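Accueil | L'atelier | Agenda | Les numéros passés | Nous écrire

Des nouvelles du projet Hanora

Je vous avais promis en mai un point sur nos pinces à main, et comme j'ai passé plus de soirées à l'atelier Tullonari que chez moi, j'ai de quoi raconter ! Pour ceux qui prennent la lettre en route : Hanora, c'est une paire de pinces qu'on tient à la main, avec lesquelles on fait soi-même les gestes, pour ensuite les apprendre à un bras (le bras, lui, attend encore son alimentation, passons). En ce moment, on travaille le textile. 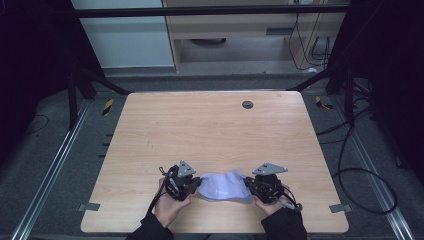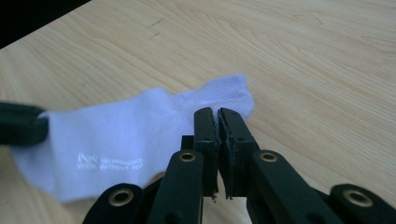

Le tissu, quelle plaie. Avec un cube en bois, on serre, on lève, on repose, et on se croit très fort. Avec un tissu fin, il faut d'abord attraper quelque chose, et ne pas attraper trois épaisseurs quand on en voulait une. J'ai mis une bonne semaine à comprendre que je serrais beaucoup trop fort et beaucoup trop tard. Maintenant je ferme doucement, je tire à peine vers l'extérieur, et je regarde si ça se tend. Si ça fait une boule, je lâche et je recommence.

Côté mécanique, les mâchoires en sont à la version 7. Les premières étaient trop souples, elles s'ouvraient en V dès qu'on forçait un peu, et le parallélogramme prenait du jeu au bout d'une heure. J'ai refait les articulations avec des œillets en laiton, en reperçant tout au bon diamètre (faites-le sur une perceuse à colonne, pas à la visseuse un soir de fatigue, j'ai deux bras de rechange à jeter pour le prouver). La différence est énorme : ça coulisse bien, ça ne grince plus, et les deux bouts se rejoignent enfin au même endroit.

Reste la garniture intérieure. J'ai essayé du caoutchouc, trop collant, le tissu restait accroché quand j'ouvrais. Puis une bande antidérapante Trilen, bien meilleure à la prise, mais qui s'use sur les bords plus vite que je ne voudrais. Si quelqu'un parmi vous a une idée de matière mince, qui accroche sans pelucher et qui se colle sur du plastique imprimé, je suis preneur ! J'ai encore un rouleau de mousse Agbeko à tester, sans trop y croire.

Pour les enregistrements, on en est à plus de 2 320 essais, tous textiles confondus. Je les fais par séries de 20, ensuite je pose tout et je vais boire un café. Au-delà, les poignets fatiguent et les gestes deviennent bizarres, ça se voit tout de suite quand je relis les courbes d'ouverture : je serre par à-coups et je laisse traîner les coudes. J'ai donc supprimé pas mal de séries de fin de soirée, ça m'a fait mal au cœur mais elles étaient franchement mauvaises.

Prochaine étape, le pliage. Un pli simple pour commencer, bord contre bord, puis on verra. Il faut aussi que je reprenne le passage des câbles, qui tirent sur la main gauche dès que je m'éloigne un peu, et que j'imprime une deuxième paire de poignées pour ceux qui ont de grandes mains (on me l'a demandé gentiment, puis moins gentiment).

Les fichiers des mâchoires sont sur le disque partagé de l'atelier, dossier Hanora, sous-dossier « pinces ». Prenez bien la version 7, l'ancienne est encore à côté et je n'ai pas eu le courage de ranger. Si vous venez essayer, passez plutôt après 18 heures, la grande table est prise avant.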